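4.2 Counter layout and glass placement

The draft station at the Ernau site was rebuilt between the first and second observation periods. In the earlier arrangement both dispensing points shared one long tray, and glasses waiting to be filled stood wherever there was space on it. Trình and Khúc recorded the position of each glass at the moment the tap was opened and found that offset from the spout axis was the strongest single predictor of spill on the tray rim. The revised arrangement assigns each dispenser its own tray. The remainder of this section describes the revised arrangement and the pours made on it.

Each tray is stainless steel with a slotted grate set inside a raised rim. The grate carries the glass; the rim holds back whatever runs off the outside of it. The grates differ in their opening pattern, and we treat grate type as a nuisance variable in the analysis below. Trays were emptied and wiped after every 30 pours. The tabletop itself was wiped once per session, at closing, and its condition between sessions was not controlled.

Glasses were drawn from a single stock of ribbed, clear vessels used for all pours at Ernau. Ribbed glass was retained because it was already in service at the site and because staff at Civa, where the pilot was run, had objected to a switch to plain glass during working hours. The ribs complicate the reading of fill level by eye. Fill was therefore determined by mass on a bench scale behind the counter, with the empty mass of each glass recorded at the start of the session. Glasses were rinsed in cold water and drained inverted for 3 minutes before use.

The pour protocol followed the house procedure with minor changes in wording. The glass is placed upright on the grate under the spout, the handle is taken with a full grip and the valve is opened in one movement. At the partially open position the stream breaks up and entrains air, and pours in which the handle was held there for longer than one second were flagged. The glass is lifted and tilted only in the tilt condition. In the upright condition it remains on the grate from first flow to closure, and the spout tip is kept clear of the liquid surface throughout. Upright pours are the less favorable case for foam and are the main subject of this section.

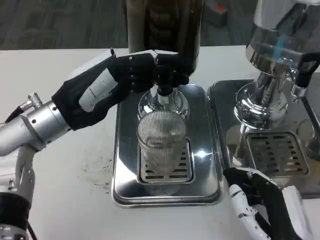
Figure 4. Draft station at Ernau, with a ribbed glass upright on the central grate below the spout and the handle gripped. The second dispenser, with its side lever, stands on a separate tray to the right.

Why is the glass left upright on the grate when tilting is known to reduce foam?

Upright placement fixes the distance between spout and glass base, so that variation in foam can be assigned to the valve movement and the beverage temperature. Tilted pours introduce angle and lift height as further variables, and these could not be held constant across a full session.

A total of 3478 pours were logged over the second period. Of these, 568 were excluded before analysis. The grounds for exclusion were a keg change within the preceding five pours, a line temperature outside the accepted band, a missing empty mass, or a flagged partial opening. Exclusions were applied by Doãn without access to the outcome measures. The rate of exclusion was higher in the hour after opening than at any other time of day, which is consistent with warm beverage standing in the uncooled section of line between the counter and the cooler. Discarding the first pour of each session would have removed most of these cases, and we recommend it for later work.

Foam height was read from a graduated strip held against the glass ten seconds after closure. Two readers, Mạc and Lashari, read every tenth glass independently. Disagreement was largest for glasses in which the foam boundary fell close to the top of the ribbing, where refraction produces a second apparent line slightly above the true one. Readers were instructed to take the lower line. No correction was applied to single-reader values.

Spill was collected from each tray separately. Liquid on the rim and liquid beneath the grate were weighed as two quantities, since they have different causes. Under-grate liquid is mostly drip from the spout after closure and depends little on where the glass stands. Rim liquid arises from overflow and from glasses placed off axis. Under the shared-tray arrangement the two could not be separated by dispenser, and the comparison between periods is accordingly restricted to the combined mass.

The handle was not varied. All pours used a tall column handle, which gives a long lever arm and a light opening force but makes small movements of the hand at the top of the column correspondingly small at the valve. Shorter handles, such as the Ploltell type used in part of the Civa pilot, require more force and were associated with slower closing. Whether this difference persists in trained staff is not known. The side-lever dispenser was outside the protocol and contributes no data; it was kept in position so that the working width of the counter matched normal service.

Two limitations of the layout should be noted. First, the tower base is rounded and polished, and offers no reference edge against which a glass can be squared. Operators aligned the glass to the spout by eye. A mark on the grate was considered and rejected on the ground that it would alter the task relative to ordinary service. Second, the gap between trays is open tabletop, and liquid carried across it on the base of a filled glass was not recovered. Thân reports a similar loss for a comparable counter and treats it as negligible. We follow that practice here, but the loss is likely to increase with the number of glasses moved and should be measured directly where total waste is the outcome of interest.

Section 4.3 gives the results by valve movement and temperature band.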